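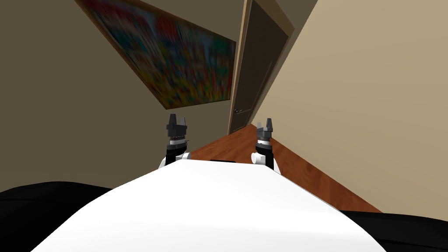
JUKNESS – Peltari, the building reuse workshop on Arango Street, will open a public door library this October, with 1,779 secondhand interior doors cleaned, measured, tagged and ready to go home with anyone who can use one. It is the largest thing Peltari has taken on, and it grew out of one of the most common questions at the front counter: where do I find a door that fits my house? Older homes in Jukness were built with openings in all sorts of odd sizes, and the stock doors at the big stores are often an inch too wide or two inches too short. A narrow hallway, like the one shown at the top of this release, can be even harder to plan, as a door that swings the wrong way may block the whole passage. The library will let people search by width, height, thickness and swing before they ever leave home, then come in and see the real thing standing upright in good light.

"I have wanted this for years," said Alcides Pacheco, who runs the workshop floor at Peltari. "We had beautiful doors stacked nine deep against a wall, and the one you needed was always at the back. People would drive across the county, look at the stack, look at me, and go home again. Now you walk down an aisle and there it is on a rail, and you can open it."

The doors come from houses, schools and small offices in the region that were being remodeled or taken down. Peltari crews remove them by hand, with the hinges and (whenever they can be found) the original knobs and strike plates. Each door then spends time in the drying room before it is checked for twist, old repairs and loose joints. Painted doors are tested for lead. Those that test positive are kept apart and are not lent or sold to the public until they have been treated by a licensed contractor.

How the library works

Borrowing a door may sound strange, and the Peltari team has heard every joke. The idea is simple enough. A member can take a door home for up to two weeks, hold it up to the opening, check the swing, see how it looks next to the floor and the trim, and bring it back if it's wrong. If it's right, the member pays the price on the tag and keeps it. There is no fee for the loan. A household may have 2 doors out at once, so that people can compare them side by side, and that turns out to be the part testers liked best during the spring trial.

Borrowed doors may not be cut, drilled, sanded or painted until they are paid for. They should be stored flat on blankets or standing on a long edge, and kept out of damp basements. Peltari will lend padded straps and a set of corner covers with every door, and staff will help tie it down in a truck or on a roof rack. For people without a vehicle that can take a full-size door, there will be a delivery run every Sunday afternoon within the city limits. Members can book a place on the run at the counter or by phone. 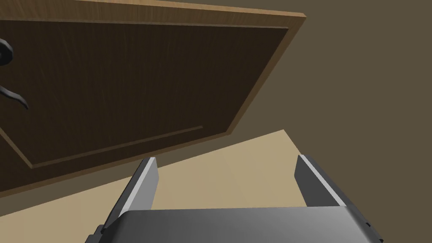 A wooden door with a dark brown inner panel and a lighter, honey-toned border.

Paneled doors make up a large share of the collection, with plenty of plain slab doors too, plus louvered closet pairs, glazed pantry doors and a small group of very tall doors from the old Jukness normal school. Those tall ones have their own rail near the loading bay. Nearly all of them have transom hardware, still working, and Pacheco is hoping they will end up together in one building.

Finding the right size

The search tool was built by Vumo, a two-person software shop a few blocks from the workshop. It runs in any web browser, needs no account and works well on an old phone. Visitors type in the size of the opening and the tool shows the doors that will fit as they are, followed by doors that can be made to fit with light trimming. It also asks which side the hinges are on. Many people aren't sure how to answer that, so there is a small drawing to tap on.

"The first version had one search box and it was a disaster," said Mattes Kohlhase of Vumo, laughing. "Carpenters say the width first and a lot of homeowners say the height first, and we were sending people to look at doors for elephants. So we sat at the Peltari counter for a week and listened. Everything good in the tool came out of that week."

Kohlhase and Pacheco spent much of last winter agreeing on what to record for each door. The tag now carries the size at three points along the width and the height (old doors are rarely square), the thickness at the lock edge, the backset of the lock, the hinge spacing, the type of wood where it is known, and a line or two about where the door came from. "Back bedroom, yellow house on the hill, dog scratches on the lower rail" is a real tag, and that door was the first one borrowed in the trial.

People who don't want to use a screen can call or stop by. The same information is printed in a binder at the counter, and it is updated each morning before opening.

Measuring help for everyone

Peltari is also printing 600 copies of a free measuring guide, which will be handed out at the workshop and at the Jukness public library's main branch. It fits on one folded sheet and comes with a paper tape. The advice in it is the same advice staff give at the counter:

Measure the opening, not the old door. The old door may have been planed down many times.

Take the width at the top, the middle and the bottom, and write down the smallest number.

Take the height on both sides. Floors slope, and so do a surprising number of headers.

Check what is under the swing. A thick rug or a raised threshold can cost you half an inch.

Stand in the hallway and open the neighboring doors all the way. If two of them can hit each other, think about changing the hinge side on one.

Write down the hinge spacing from the top of the jamb. Matching it can save an afternoon of chisel work.

For those who would like to practice with a teacher nearby, 11 evening classes are planned over the fall and winter, all held on the workshop floor. The early ones cover measuring, hanging and trimming. Later classes move on to rim locks and mortise locks, replacing a cracked panel, taking paint off old hinges, and quieting a door that rattles in its stop. Classes start at 6:30 p.m. and run for two hours. Tools are supplied, but anyone with a favorite block plane is very welcome to bring it. Pacheco will teach the hanging class himself and has been building practice frames for it out of leftover jambs – some of them crooked on purpose!

Renters are welcome at all of the classes. Several sessions deal with changes that can be undone when a lease ends, such as storing the landlord's door safely and putting it back on its own hinges. Peltari asks renters to get written permission first, and there is a short form letter at the counter that can be used for it.

A new home for old wood

The library takes up what used to be the lumber hall at the back of the Peltari building. The low racks are gone. In their place are overhead rails, made in the workshop from salvaged barn door track, which let each door slide forward and turn so that both faces can be seen. The aisles are wide enough for a wheelchair and for two people carrying a door between them. New skylights were put in over the summer, and the difference is huge. Wood colors that looked alike under the old tube lights now look like what they are.

At the far end is a short run of mock walls with openings in common sizes, where visitors can set a door in place and try the swing. There is a bench there too, and a drawer system for knobs, escutcheons, keys and hinges, sorted by type. The keys don't match much of anything yet. Anyone who enjoys that kind of puzzle is invited to come and spend an hour with the key drawer.

Donations of interior doors are welcome during opening hours. Peltari can take solid wood doors of any age in sound condition, with or without hardware. It can't take hollow doors with holes in the face, doors with active insect damage, or fire-rated doors that have lost their labels. Please call ahead if you have more than a handful, so that the loading bay can be cleared.

Membership and opening

Membership is free for residents of Jukness and the surrounding county, and takes a few minutes to set up with a photo ID and proof of address. Contractors can join as well, under the same rules as everyone else. The library opens to members and the public in October, with the Vumo search tool going live the same morning. Doors will be open from 9 a.m., coffee will be on, and Pacheco will be on the floor all day with a tape measure on his belt.

"Bring your numbers," he said. "Bring a picture of the hallway if you have one. And if you only want to come in and open and close some lovely old doors, that's fine with me."

About Peltari

Peltari is a building reuse workshop in Jukness. It salvages, repairs and sells doors, windows, flooring and trim, and offers classes in basic home repair. The workshop and the door library are at the Arango Street entrance, with step-free access through the loading bay.

Press contact: Alcides Pacheco, Peltari, Jukness. Interviews and visits to the door library before opening can be arranged through the front counter.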